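Workshop notebook, table setting and stacking
June 2026

Picking this up from the last page, where I ran out of room complaining about the felt pads. Short version for anyone who skipped it: the felt pads do nothing for plates. They stop a bowl from ringing against the plate under it, and that is all they do. I have taken them out of the kit.

Now the cloth question. Bredstead wants us to say whether a tablecloth belongs in the small-table layout or not. Their leaflet claims a cloth "steadies the setting." I have read that line maybe ten times and I still don't know what it means. Steadies it against what? If you bump a table leg, a cup on a cloth moves with the cloth. If you catch the hem with a sleeve, everything on top comes for a ride. I can believe that a plate skids less on cotton than on varnish. I can't get from there to a steadier setting.

What I did: set the same four things over and over, on bare wood and then on a cloth, and wrote down how far the plate wandered when the bowl was put down on it and taken off again. Measured from the near edge of the plate to a pencil tick on masking tape. I used the steel rule, since the cloth tape stretches and I no longer trust any number in this book that came from it. (If you are using my figures from December, don't.)

Bare wood first. The Etent plates have a foot ring that is glazed nearly all the way down, so they slide easily. Worst single move on wood was 103 mm, and that was me being clumsy with the bowl, so I would not hang an argument on it. Most moves were tiny. A lot of them I wrote down as zero and then wondered whether I was just tired of bending over to read the rule.

On the cloth the plate moved less each time. Fine. But the cloth itself moved, and I only noticed because the tape tick was on the wood and the checks no longer lined up with it. So part of what I was calling "plate stays put" was "plate and cloth go together." I threw out that page and started again with two ticks, one on the wood and one pinned to the cloth. The advantage got a lot smaller. It didn't vanish. Anyone who wants to say the cloth helps can still say it, in a small voice.

Ironing. The Vishwakarma notes say to iron the cloth flat before every setting. I ironed it for the first run and skipped it for the second, and the fold lines made more difference than the fabric did. A plate sitting across a sharp fold will rock. A cup next to a fold leans a little and looks drunk. So if we keep the cloth we have to keep the iron as well, and I don't see anyone doing that before breakfast. Rolled storage on a cardboard tube would avoid the folds. Haven't tried it. Someone has used the tube for posters.

Clips: tried the spring kind that grip the table edge. They hold. They also stick out at exactly the height of a chair arm, and they chewed a line into the soft edge of the wood where I had them on too long. The flat weights that hang from the corners are kinder to the table but they swing, and after a while I was watching the weights when I should have been reading the rule. Neither goes in the layout yet.

On bowl weight. The Flendness sheet lists the plastic bowl at 200 g. Ours came out lighter on the kitchen scale, but the kitchen scale also gave me two different answers for the same spoon, so that is no finding. What I can say is that a light bowl doesn't pin a plate down. Fill it with dry rice and the plate behaves itself on either surface. I ran it with rice on wood and got almost no drift at all, which makes me think the whole cloth argument is about empty dishes. People don't complain about a full bowl sliding. They complain when they are clearing up.

That brings me to the order of clearing, which I had down as settled and now doubt. The sheet says bowl, cup, plate. The reasoning given is that the cup is the thing most likely to tip. If that is true, why isn't it first? I tried cup first for a whole run and had no spills (water, a finger's depth). I tried bowl first and had no spills either. All I have shown is that I can clear a small table without tipping a cup when I am paying attention. A better test would be somebody who is thinking about something else, late for a bus. Until we have that, I'd strike the reason from the sheet and leave the order, because some order is better than arguing about it.

One-handed against two-handed lifting. Here I do have an opinion I would defend. Lifting the bowl with one hand on the rim drags the plate toward you nearly every time, on either surface. Gripping both sides and going straight up doesn't. The effect is bigger than cloth against wood, bigger than ironed against folded, and it costs nothing. I would put it at the top of the sheet and move everything about cloth to a footnote. I expect to be told that "use two hands" isn't a product. Correct.

The 1000-cycle wash claim for the cloth: can't be checked here and I am not going to pretend. I washed it 2 times. The checks haven't faded that I can see. The ribbon trim puckered slightly at one corner after the second wash and I pressed it out with the tip of the iron. If it puckers again I will believe it is the stitching. For now it could just as well be that I hung it badly.

Things I'm not happy with in my own setup:

The table has a slight fall toward the near edge. I shimmed it with card but card compresses. Some of my "toward the sitter" drift is probably just downhill.

I always knew which surface I was on, obviously, and I went in thinking the leaflet was nonsense. It would be odd if that hadn't leaked into how I put the bowl down.

Cup position was never fixed. I set it by eye and it crept inward over the day. Next time, a chalk ring.

I rounded to the nearest 5 mm early on and to the nearest 1 mm later. Don't pool those pages.

Left to do: repeat on the other table, the one without the fall. Try the cloth turned over, in case the underside grips better. Borrow a decent scale. Ask Bredstead where "steadies the setting" came from and whether anybody measured anything before printing it. Also find the second rice bag, which was on the shelf and isn't now.

Provisional answer if they press for one: cloth optional, ironed if used, two hands for the bowl. I wouldn't sign anything stronger.

Cloth size is the last thing, and I nearly left it out because it seemed too dull to matter. Bredstead sells the same cloth in a longer cut and suggests going up a size so that it drapes. For a dining table, sure. For ours I think the drape is the whole hazard, and the short cut loses nothing that I can measure. The plate and bowl want the middle, the small white cup can live up in the far right corner of the checks, and that is already as much as I would ask of a table this size. With the blue bowl held by both sides a little clear of the table, the pink-peach plate still has cloth under it and there is bare wood left at the near edge, so a forearm has somewhere to rest without dragging on the hem. I'd keep that strip bare whichever way the cloth decision goes. Someone will want to center the cloth because it looks better, and I would like to see their drift numbers first.

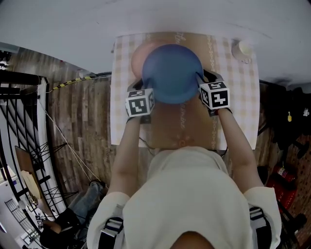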